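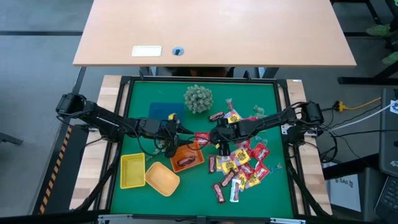

Cell at Litska, both arms over the green mat, orange tray between them.

From: Jadwiga Marciniak
To: cell-upkeep list
Date: 22 January 2018
Subject: Re: Gripper fingers close a little to one side

Hello Abdelilah, hello all,

Abdelilah El-Sayed wrote:
> On our left arm the two fingers do not meet in the
> middle any more. I did the homing 9 times and it is the
> same. Do I need to order the new finger set from Drirnar?

Please do not order yet. We had the same trouble in October and the fingers were good. The screws behind one finger had become loose, so it sat at a small angle.

What I do now: power off, open the gripper by hand, take off both fingers, clean the seats with a dry cloth. Then put the fingers back and tighten the screws little by little, left and right in turn. After this, homing one time only. 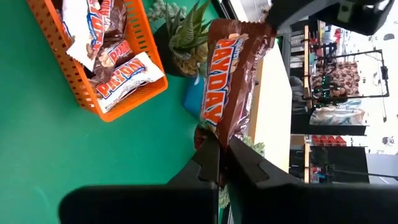 For the test I use sweets in wrappers, because a glossy wrapper slides easily and shows a bad grip very soon. I take the bar near its lower end and hold it for 30 seconds. I repeat this with 12 bars. If one turns between the fingers, I check the screws again.

Look also at the cables between the joints. Hanna Bielecka found one of ours pulling on the gripper when the arm was stretched far. We gave it 39 mm more slack.

Which screws do you have, the short or the long ones? The long ones touch the bottom of the hole on our version.

With regards,
Jadwiga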